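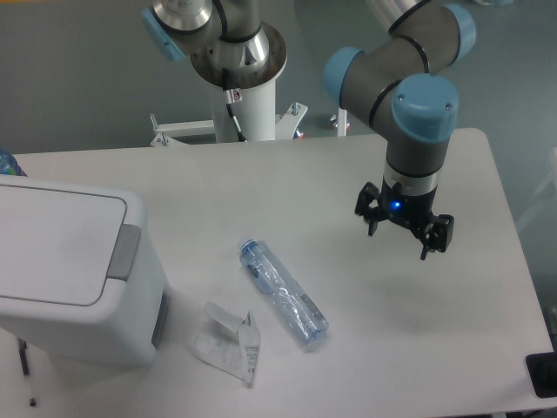
Perguntas frequentes -- Retiro de silêncio de outubro, Casa Mancuso

Actualizado a 21 de março de 2018. Recebemos muitos emails com as mesmas dúvidas, por isso juntámos tudo aqui. Leiam antes de escrever, por favor. A caixa de correio está cheia.

O que é o retiro?

Cinco noites em silêncio. Meditação sentada, meditação a andar, uma palestra à noite. Refeições vegetarianas. Sem telefone. Quem orienta é o Aldo Bassi, como nos anos anteriores.

Quem é o Aldo Bassi?

Professor de meditação. Aprendeu em Itália, depois passou vários anos num mosteiro de floresta, voltou à vida laica, vive entre Pádua e o Alentejo. Fala português com sotaque e às vezes mete uma palavra italiana pelo meio. Percebe-se bem. Não é monge, não usa título, prefere que o tratem por Aldo.

Preciso de ser budista?

Não. O Aldo vem dessa tradição e nota-se nas palestras, mas não há conversões nem votos. Já tivemos católicos praticantes, gente sem religião nenhuma, uma pastora metodista. Há um altar pequeno na sala. Quem não quiser fazer vénia não faz.

Nunca meditei. Posso ir?

Pode, com uma condição: fazer antes pelo menos um dos dias de introdução. São dias soltos, das nove às cinco, no espaço Plusomton. Cinco noites sem nunca ter estado sentado uma tarde é muito duro e já tivemos desistências ao segundo dia. Se tem experiencia noutra tradição (zen, ioga, oração contemplativa) escreva duas linhas no formulário e dispensamos a introdução.

Quantas vagas há?

15. A casa não leva mais. Dois lugares ficam reservados para bolsas, ver mais abaixo.

Quanto custa?

399 euros em quarto partilhado. Inclui dormida, todas as refeições, roupa de cama. Não inclui o ensino -- explicação na pergunta seguinte. Não inclui viagem.

Porque é que o ensino não está incluído?

O Aldo trabalha por donativo. No último dia fica uma caixa à entrada da sala, cada um põe o que entender, ou nada. Dinheiro ou envelope com indicação de transferência. Não há valor sugerido e não vamos dizer um, escusam de perguntar por email. Pode também donativar por transferência nas semanas seguintes, o IBAN vai no email de confirmação.

Como me inscrevo?

Formulário no site, separador Retiros. Depois de enviar recebe uma resposta automática. Isso ainda não é a confirmação! A confirmação vem à mão, de uma pessoa, e pode demorar uns dias. Só depois dela é que se paga.

Como pago?

Transferência, sempre. Sinal de metade até uma semana depois da confirmação, o resto até um mês antes do início. No descritivo da transferência ponham o nome completo e o código 3316, é o código deste retiro. Sem o código andamos à procura do dinheiro, perde-se imenso tempo. MB Way não. Cheque não.

Passam recibo?

Sim, do alojamento e alimentação. Mandem o NIF no formulário, no campo próprio. Depois de emitido não conseguimos alterar. Do donativo não há recibo.

Há bolsas?

Duas. Cobrem o alojamento por inteiro. Para pedir: escreva no campo "observações" que precisa de bolsa e mais nada, não é preciso contar a vida nem mandar papéis. Se houver mais pedidos que bolsas, sorteamos. Quem não for sorteado pode pagar em prestações, combina-se caso a caso.

E se tiver de desistir?

Até um mês antes: devolvemos tudo menos 15 euros de despesas. Depois disso: devolvemos o que estiver pago se alguém da lista de espera ocupar o lugar. Se ninguém ocupar, não devolvemos o sinal. Doença com declaração médica, falem connosco.

Está esgotado. Vale a pena ir para a lista de espera?

Vale. Há sempre quem desista. Avisamos por telefone, às vezes com poucos dias de antecedencia, e precisamos de resposta no próprio dia. Se já não puder mesmo ir, diga, para tirarmos o nome.

Onde fica a Casa Mancuso?

No interior, a sul. Casa grande de quinta, caiada, com pátio e um bocado de olival onde se faz a meditação a andar quando não chove. A morada exacta e o mapa seguem com a confirmação. O GPS engana-se no último cruzamento, sigam as nossas indicações e não as dele. O último troço é terra batida, qualquer carro passa, devagar.

Como chego sem carro?

Autocarro até à vila e depois táxi, ou boleia de outro participante. Duas semanas antes mandamos uma lista de quem tem lugares no carro e de onde sai. Só entra na lista quem autorizar no formulário. Organizem-se entre vocês, nós não marcamos boleias. Quem dá boleia costuma aceitar ajuda para o combustível.

A que horas devo chegar?

Entre as quatro e as seis da tarde. Jantar às sete, palestra de abertura às oito e meia, e o silêncio começa aí. Quem chegar depois do jantar apanha toda a gente calada e não tem quem lhe explique onde é o quarto, portanto tentem mesmo. Atraso de autocarro: liguem para o número da casa, que vai na confirmação.

Quando acaba?

Último dia, depois do almoço. O silêncio é levantado a meio da manhã, há uma roda de conversa e depois arrumamos a casa. Não marquem viagem para antes das três.

Qual é o horário de cada dia?

5h45 campainha
6h15 meditação sentada
7h15 pequeno-almoço
8h15 trabalho em silêncio
9h30 sentada e a andar, alternadas
12h30 almoço e descanso
15h00 sentada e a andar, alternadas
17h30 chá e fruta
18h15 movimento suave, facultativo
19h00 refeição leve
20h15 palestra
21h30 última sentada, curta

O Aldo muda isto de vez em quando. Fica afixado à porta da sala, vale o que lá estiver.

O que é o "trabalho em silêncio"?

Uma tarefa por pessoa, quarenta e cinco minutos. Cortar legumes, varrer o pátio, lavar loiça, casas de banho. Escolhe-se à chegada, numa folha. Quem tiver problemas de costas ou joelhos fica com as leves, é só dizer.

O silêncio é total?

É, entre participantes. Também pedimos que não haja bilhetes nem gestos nem olhares de conversa. Com o Aldo fala-se nas entrevistas individuais, dez minutos, dia sim dia não. Com a pessoa da organização fala-se sempre que for preciso: doença, falta de manta, torneira a pingar. Há um caderno à entrada para os recados simples.

Posso ler? Escrever?

Pedimos que não. Nem livros espirituais. Um caderno para tirar uma nota da palestra, tudo bem, o resto do dia fica na mala.

E o telefone?

Entrega-se na primeira noite, num envelope com o nome, e devolve-se no último dia. Quem tem filhos pequenos ou um familiar doente deixa à família o número da casa, há sempre alguém a atender. Precisa mesmo do telefone por razão médica (sensor de glicemia, por exemplo)? Fica consigo, em modo avião, avise antes. Tragam um despertador se forem de sono pesado.

Como são os quartos?

De duas e três camas, homens e mulheres separados. Casais também ficam separados, é mais fácil para os dois. Casas de banho partilhadas no corredor. Há um único quarto individual, no rés do chão, para quem tenha necessidade médica. Quem ressona: digam! Pomos os que ressonam juntos e fica tudo resolvido. Tampões de ouvidos de qualquer forma.

A casa tem acesso para cadeira de rodas?

Em parte. Sala de meditação, refeitório e quarto individual são ao nível do chão. A casa de banho do rés do chão tem barra mas a porta é estreita. O olival não dá. Contactem-nos antes de se inscreverem, mandamos as medidas.

Como é a comida?

Vegetariana, simples. Sopa, arroz, leguminosas, legumes da época, pão. Opção sem glúten e sem lacticínios se indicada no formulário, não à chegada. Café há de manhã. Alergias graves, escrevam em maiúsculas por favor.

O que devo levar?

Roupa larga e discreta, às camadas. A sala de manhã é fria em outubro.
Meias grossas, entra-se descalço ou de meias.
Sapatos fáceis de calçar, para o olival.
Impermeável.
Toalha de banho.
Lanterna pequena.
Medicação habitual, para todos os dias e mais um.
Garrafa de água.

Não levar: perfume, incenso próprio, comida para o quarto (formigas).

Preciso de almofada de meditação?

Há almofadas, bancos e cadeiras para todos. Se tem a sua e gosta dela, traga. Sentar na cadeira é perfeitamente aceitável, o próprio Aldo usa cadeira à tarde.

Tomo medicação psiquiátrica / passei por uma fase difícil. Posso ir?

Fale connosco primeiro, a sério. Muitas horas de silêncio podem mexer com coisas. Não é uma recusa automática. O Aldo telefona, conversa-se, às vezes sugerimos começar por um dia solto ou um fim de semana. Não deixem a medicação para vir ao retiro. O que escrever no formulário é lido por duas pessoas e mais ninguém.

Posso ir só a parte do retiro?

Não. Entradas e saídas a meio perturbam o grupo todo.

Há idade mínima?

Dezoito. Máxima não há.

As palestras ficam gravadas?

Só áudio, só a voz do Aldo. As perguntas dos participantes são cortadas. Ficam disponíveis umas semanas depois, gratuitas, na página da associação Hulell, que é quem trata das gravações. Pedimos que não gravem por conta própria.

Há outros encontros durante o ano?

Sentadas semanais no Plusomton, entrada livre, chegar dez minutos antes. Dias de introdução, datas no site. O grupo Drisent organiza um fim de semana na primavera, com inscrições à parte -- não somos nós que gerimos, não nos mandem pagamentos para isso.

A minha pergunta não está aqui.

Email, com "Retiro outubro" no assunto. Respondemos por ordem de chegada, normalmente ao fim do dia. Por telefone só para assuntos urgentes de quem já está inscrito.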